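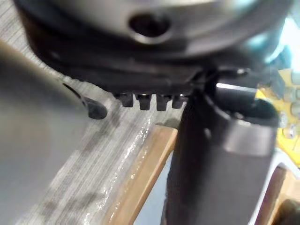 CADLOW, Mar 8, 2026 - Anyone who grew up on a battered paperback of the Greek myths, and who can still remember which page had the best monsters on it, will be pleased to hear that the Fikre Reading Room on the upper floor of the Cadlow library has opened its doors to the public, with a collection given over almost entirely to gods, heroes and the people who have been telling stories about them for the better part of three thousand years.

The books belonged to Ruth Garside, who taught Latin and Greek in Londby for most of her working life and who bought, by her own cheerful admission, far more than she had shelves for. She has handed over 2,023 volumes, of which 637 deal with Greece alone, and the rest wander off happily through Rome, Egypt, the Norse lands and a good many places in between. There are heavy scholarly editions of Hesiod and the Homeric Hymns, there are children's retellings with the spines taped up, and there is a whole low shelf of nothing but the Odyssey, in one translation after another.

"I kept telling myself I was buying them for the students," Garside said at the opening, "and I did lend them out, I want that on the record! But mostly I wanted to see what each person did with the same old story."

The room is being looked after by Saron Kassa, who has spent the winter on the catalog and has made one decision that regular library users may want to know about before they climb the stairs. The books are arranged by god or hero wherever that could be managed, and by author only after that, so a reader looking for Demeter will find the ancient hymn about her search for Persephone sitting right next to modern novels and a couple of very handsome picture books. Zeus, as you might guess, takes up a great deal of space (and Hera's shelf is directly across from his, which Kassa says was simply where the shelf fit). Hestia, the goddess of the hearth, has a much smaller section. She turns up so seldom in the old poems that whole generations of readers have come away knowing little more than her name, and Kassa is hoping to add to her corner as money allows.

Nesma Abdel Hamid will give the first of the evening talks, on how Greek settlers and visitors in Egypt matched up the local gods with their own - Thoth with Hermes, Amun with Zeus, and so on down the line - and on the places where the match was never a very comfortable one. Kalkidan Moges follows her later in the spring with a talk on Andromeda, the princess whom many ancient writers placed in Aithiopia, and on how painters in later centuries chose to picture her.

The talks are free, but the room holds 58 people when the tables are pushed back, so it is a good idea to put your name down at the front desk. Children are welcome at both, although Abdel Hamid's is likely to run a little long, and she has asked us to say so.

For younger readers there is also a story hour led by Mitiku Chala, who began with Perseus and has already been talked into going back over the Graeae, the gray sisters who share one eye among them, because his listeners wanted to hear it again. Theseus and the labyrinth come next, and after that Chala is taking requests.

Books from the Garside gift can be borrowed two at a time on an ordinary library card. The older and more fragile editions stay in the room, where there are good lamps and comfortable chairs to read them in. The talks and the story hour will take a break in July, but the reading room itself will stay open through the summer.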